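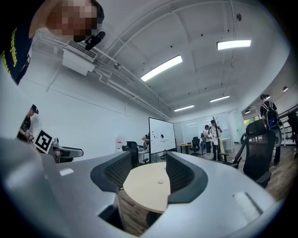
**Breramis revises thru-axle adapter for fender and rack mounting**

Breramis has begun shipping a second version of its thru-axle adapter, the part that lets riders hang a rear rack or full-length fender from a frame with no threaded eyelets at the dropouts. The new version changes the axle material, the shape of the mounting tabs and the way the assembly is tightened. It replaces the original in the company's catalog as of March, and shops that still hold the earlier part can sell through what they have.

The adapter consists of a replacement rear axle and two tabs that sit outboard of the dropouts. Each tab carries a threaded M5 hole. On the original, the tabs were flat plates clamped between the axle head and the frame, and they were free to rotate until the axle reached full torque. Mechanics found that the drive-side tab tended to walk forward as the axle was tightened, which left the rack leg out of line with its bolt. Loosening the axle and starting over usually fixed it, though on some frames it took several attempts.

On the revised part, the tabs are keyed. A shallow spline on the axle head engages the drive-side tab, and the non-drive tab has a short lip that rests against the rear edge of the dropout. The rider sets the angle of both tabs by hand, snugs the axle with a 6 mm hex key, checks the alignment with the rack legs in place and then brings it to final torque. Breramis lists that figure at 12 Nm, the same as before.

The axle is now steel. The earlier one was aluminum, with a hollow bore and a rated load of 18 kg at the rack. The company has raised the rating to 25 kg, provided the rack itself is rated for that load and its upper stays are attached to the frame or to a seatpost collar with rack mounts. Weight for the complete adapter rises from 94 grams to 151. Riders who only want to mount fenders gain little from the heavier axle, and the instructions say so.

Fit is the part of the announcement that needs the closest reading. The adapter is offered for 12 mm rear axles with 142 mm and 148 mm spacing, in thread pitches of 1.0, 1.5 and 1.75 mm. Overall length has to match the frame within 2 mm, and the only dependable way to find it is to measure the existing axle from the underside of the head to the tip. Frame makers have not been consistent with one another, or even from one model year to the next, and a bike's published spacing does not give the axle length. The company's fit chart now covers 516 frames, up from 30 when the first version went on sale. Frames not on the chart can still be checked by measurement.

Rochelle Ormsby, who manages the product line, said the chart had taken more time than the hardware. "We had the keyed tab drawn up fairly early," she said. "Then we kept getting returns where the part was fine and the axle was the wrong length. So we went back and measured frames, mostly borrowed from shops, and threw out any number we had only seen in a catalog."

Returns of the first version came to 51 out of 839 units sold directly by the company, by its own count. Most were sizing errors. A smaller group involved damaged threads at the derailleur hanger, which Breramis puts down to axles started at an angle with the rack already bolted to the tabs. The new instructions call for threading the axle in by hand with the wheel seated and the rack legs disconnected. If the axle does not turn freely for at least four full turns, it should be backed out and the pitch checked.

Two frame designs remain incompatible. The first is any frame in which the axle head is recessed into the dropout, including the Vullel gravel models, which leave no flat surface for the tab. The second is any frame with a flip-style dropout insert, where the lip on the non-drive tab can rest on the insert instead of the frame. Breramis said it is looking at a spacer for the recessed type — no release has been scheduled.

Disc brake clearance is less of a problem than it was. The new tabs stand 6 mm farther out than the old ones, enough for a straight rack leg to pass outside most flat-mount calipers without a stack of washers. Post-mount calipers that sit above the seatstay may still need a spacer at the lower bolt, and two 10 mm spacers with longer M5 bolts are included in the package. Racks with a wide lower stance, such as the Mirnard tour rack, generally do not need them.

The tabs have one hole each, so a rack and a fender have to share it. The usual order is fender stay against the tab, rack leg outside it, and a bolt long enough to pass fully through the threaded section with two or three threads showing on the inner side. On the drive side the bolt end should be checked against the smallest cog and the chain, with the chain shifted onto that cog. Threadlocker is recommended on both bolts. The axle threads should be greased and should not be treated with threadlocker.

Trailer use is not approved. The steel axle resembles the type supplied with single-wheel trailers, and Ormsby said the company has been asked about it repeatedly. The spline was not designed for side loads from a hitch, and the load rating applies only to a rack.

Owners of the first version can buy the keyed tabs separately, but only together with the new axle, as the spline will not engage the older head. The first version has not been recalled and its original 18 kg rating stands. Breramis advises checking axle torque after the first loaded ride and again whenever the rear wheel has been removed.

The adapter is distributed to shops through Shboul and sold directly from the company's site. Replacement bolts and spacers are stocked as a separate small-parts kit, and the fit chart can be downloaded as a printable sheet with a measuring scale along one side. The sheet must be printed at full size for the scale to read correctly.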